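Most of what Lindiwe Joubert handles in a working day is not edible. She looks after the display stock at Mathebula, which rents artificial fruit and foliage to shops and showrooms, and the storage room holds 971 pieces on 32 shelves.

"Fruit is the worst category for damage," she says. "Bottles and boxes you can stack. A cluster has stems, leaves and a surface finish, and all three fail in different ways."

Her packing method is plain. Each cluster gets one bag, put on from the bottom up, with the leaves folded toward the stem first. She does not use tape on the plastic.
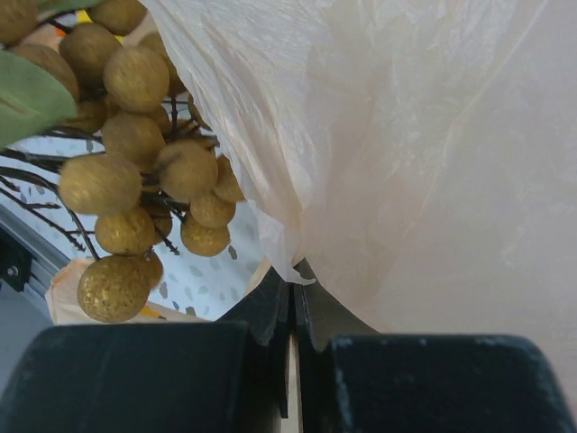 Precious Lekota
Staff writer, Storage and Display

Round fruit in bunches, such as the longan type, takes the most time. The balls have a fuzzy, speckled finish that picks up dust, and Joubert brushes them dry before bagging. Water mats the surface.

"I want the bag loose," she says. "If it's tight, the outer balls rub on the plastic every time the crate moves. Pinch a corner, lift, let the air in, then lower it."

She prefers translucent white bags to clear ones. The contents can still be identified on the shelf, and the stock gets less light. She tried paper sleeves from Gorkum for a season and went back to plastic when leaves kept tearing the seams.

Crates are filled in a single layer. Joubert writes the shelf number on the crate, never on the bag, so that bags can be used again. A bag is retired when it splits at a corner.

Asked what she would change, she names the shelf depth. "They're too shallow for the long bunches. The ends hang over and people walk into them."

New shelving is due in November.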